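Hinside kit: three weeks with the hand-and-arm upgrade

By Nouhaila Sqalli

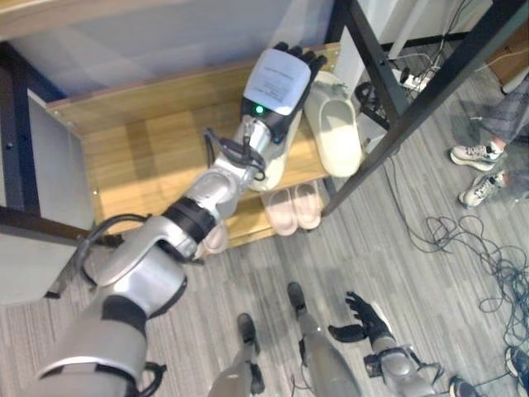 We've had the Hinside household kit on the floor since the middle of last month, and I promised several of you a proper report before the summer break. Short version: I like it a lot, and I have a list of complaints.

For those who missed the spring issue, Hinside is the add-on package from Felten that gives a two-legged robot a new pair of five-fingered hands, the wrist units to go with them, and a set of ready-made household routines. You can buy the hands alone, but the routines are the part I wanted to try. There are 74 of them in the current release, covering shelves, drawers, laundry, table setting and (my favorite) footwear.

Why footwear? Slides are a lovely test! They're light, they shift when you nudge them, and a low shelf makes the arm come in from above at an awkward angle. Leif Nordin and I ran the shoe rack routine 369 times over nine days, moving pairs between the upper and lower shelves, and 263 of those runs finished with both shoes where we wanted them. The old hands never got us close to that on anything soft.

What impressed me most was how gentle the thing is. The fingers give a little when they touch something they didn't expect, and then they try again from a slightly different spot. Watching it feel its way along a shelf is a real pleasure — I lost most of an afternoon to it.

Setup took Leif and Abdelkrim Zaki a morning. The manual is clear up to page 81, where the wrist calibration starts, and then it assumes you own a fixture that isn't in the box. We made our own out of scrap. Felten's support desk answered our email the same day and sent a drawing, so full marks to them, but please just put the part in the box.

Other grumbles. The cables on the forearm need more slack than the guide suggests if you plan to reach down low. The routine editor forgets your shelf heights when you close it, so write them down. And the left hand ships with its own license key, which Unai Salcedo spent a good hour hunting for (it's under the foam).

Would I recommend it? If your group already has a compatible robot and wants to work on everyday objects, yes, gladly. If you only need to pick up boxes, the older gripper will do you fine and costs a lot less.

Edeltraud Camenzind is taking the kit over next for kitchen drawers, and her notes will run in the October issue. Anyone who wants to try the shoe rack routine before then can write to me at the Pladance office. Bring your own slides!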